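Notes for my talk, Pristville meetup, evening slot
Lucero Apaza

Slide 1: Hello, and why I'm up here

Hi everybody! I look after the hand grippers, the left and right pair, and I've got 14 minutes to tell you how I keep them going. (Drink water. Slow down.) I'm sticking to one pair, the 017s, because they've been on my bench more than any other.

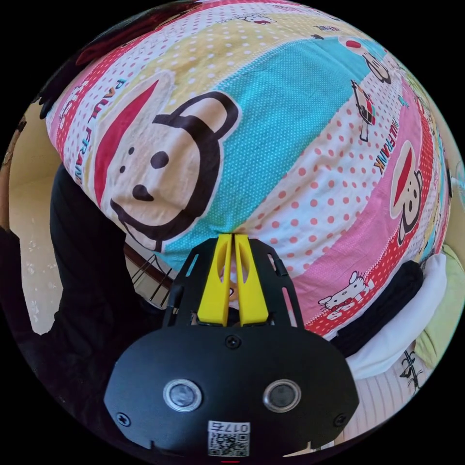

Fingers first. I check the gap before anything else, closed, against a strip of paper, top and bottom. They're work fingers, they spend all day nosing into stuff like this big Paul Frank pillow, and fabric gets everywhere. Lint goes down the slots, so I pull it out with tweezers, and please don't blow it with canned air, it just goes deeper!

Slide 2: My routine, in order

1. Wipe both lenses, dry cloth, no spray.
2. Snug up the three screws on the housing. Finger tight plus a nudge.
3. Read the sticker and write the number in the log, with the side.
4. Clamp something heavy and floppy, and hold it up.
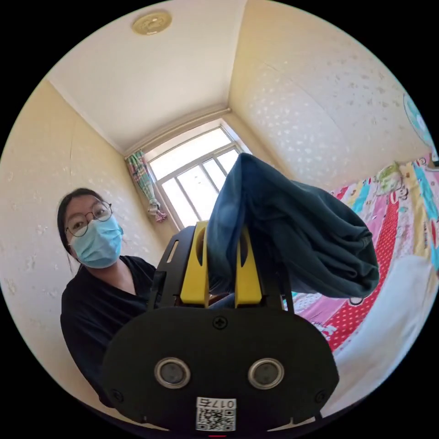
5. Open and close with nothing in the fingers, and listen. A dry click means the bracket needs looking at.

Slide 3: The slipping problem

(Tell the Gurkton story, keep it short.) In January the right one started letting go of sweatshirts. I blamed the pads. I swapped the pads. Same thing! The log said 1,155 cycles since the last service and I'd been letting it run to 1,410, so I finally took the bracket off and found one arm a hair loose.
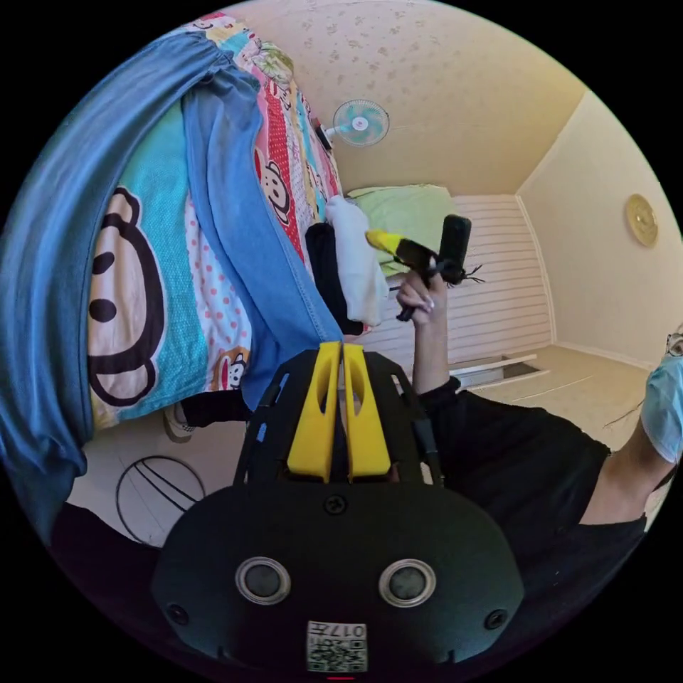 Once that was tight I put the old pads back on, just to be sure, and they were fine. So now the bracket gets checked every 321 cycles, which is an odd number, I know, it's how many we get through in a normal stretch at Merby.

Slide 4: Bedding and clothes

Piles are the hard part. Thick quilt, thin cloth, all heaped together, and the fingers have to close the same on each. If they come together crooked you feel it on the thin stuff first. 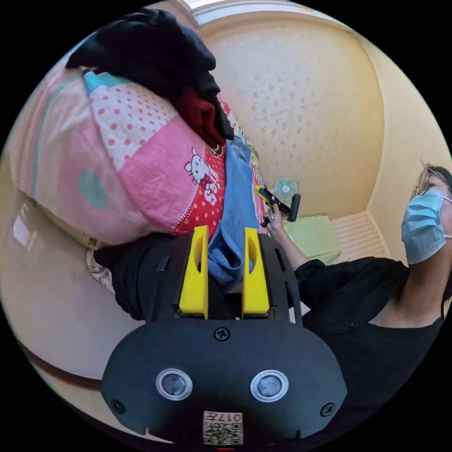 Andreadis wrote back after the last version of this talk that the bracket check should come before the lens wipe, so you don't get fingerprints on clean glass. Fair point, and I've started doing it that way. (Fix slide 2 before next time!)

Slide 5: Questions

Spare pads are on the table by the door, take a set. Leave the tweezers please, they're mine.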